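Chapter 3
Cloth: The Thing That Will Not Hold Still

By the end of Chapter 2 you had a robot that could pick up a mug. The mug helped a good deal. It had one shape, it kept that shape while you thought about it, and six numbers told you everything about where it was. Enjoy the memory.

A shirt has no such manners. Lift it by the collar and it is one object; lift it by the hem and it is another. Between those two lie more shapes than any table of poses could hold, and most of them look like a dropped napkin. Early work on laundry robots dealt with this by asking a person to lay the shirt out flat first, at which point the person might as well have folded it.

This chapter follows a method known as regrasping by landmark, developed by Chalerm Intarasuk and Keisha Ostrowski on the Doswood garment set. The robot pinches the cloth wherever it can, holds it up, and looks for any part it can name: a cuff, a hem, a corner of collar. It then plans its next grasp from that part alone, and makes no attempt to work out the whole shirt.

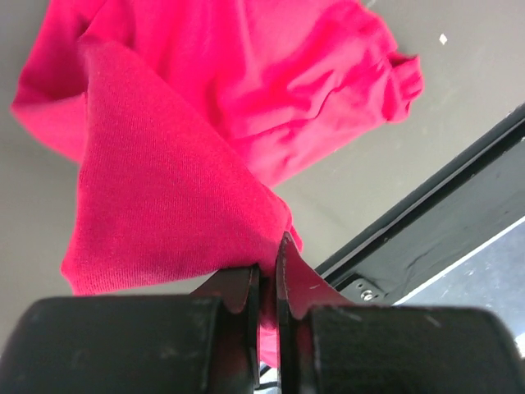 Figure 3.1 A red garment held at a single point, seen from the wrist camera. The gathered cloth at upper right is likely a sleeve cuff.

A view like Figure 3.1 is fairly generous. There is a candidate landmark, even if the rest of the garment is mostly folds. The Doswood set holds 2,000 such views, of which 107 were set aside because two human labellers could not agree on which part of the garment they were looking at. Rizwan Awan, who wrote the labelling guide, wanted them kept in - a robot will meet such views too, and has nobody to argue with.

Section 3.1 covers finding landmarks in a single view. Section 3.2 turns them into grasps. Readers who have never lost an argument with a fitted sheet may wish to start with Exercise 2, which needs only a tea towel and some patience.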